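Phone Cases and Worktop Surfaces: What Gets Left Behind
Group report by Liya Kassa and Tihomir Đorđević
Submitted June 24, 2022

Aim

We wanted to find out how quickly a phone gets dirty when it is put down on shared worktops, and whether having a case makes any difference to the screen. The idea came from Liya's part-time job in a café, where phones are put down next to the till all day.

Method

We asked students in our year to fill in a short form on where they put their phones and how often they clean them. The form went out in April, during Ramadan, so we kept it open longer than planned to let people answer in the evening. We had 446 replies. We then asked 70 of those people to let us look at their phones under a desk lamp and give the screen a score from one to five for smudges and dust. Both of us scored each phone separately and we used the average.

Results

Most people said they wipe the screen on a sleeve and never take the case off. Screens in cases with a raised lip scored worse than we expected. Dust seemed to collect along the inside of the lip, where a sleeve does not reach. Phones without a case had fewer specks but more fingerprints near the edges.

Problems

Our scores did not always agree — Tihomir was stricter on fingerprints. The lamp was also moved halfway through, and a switched-off screen looks much dirtier when the light falls across it at a low angle. We should have marked its position on the desk with tape.

Further work

We would like to repeat the scoring with the cases removed, and to compare soft cases with hard ones. Stained worktops should be scored as well, using the same scale as the phones.
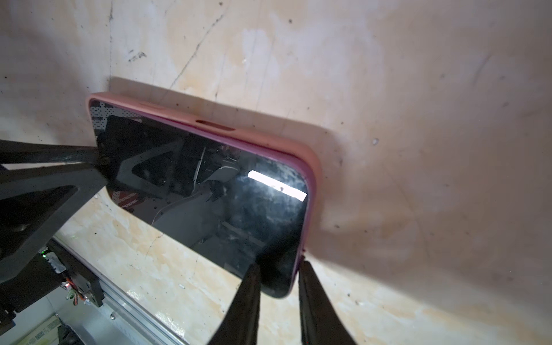 The form and the full table of scores are kept in the department office and can be borrowed by next year's group.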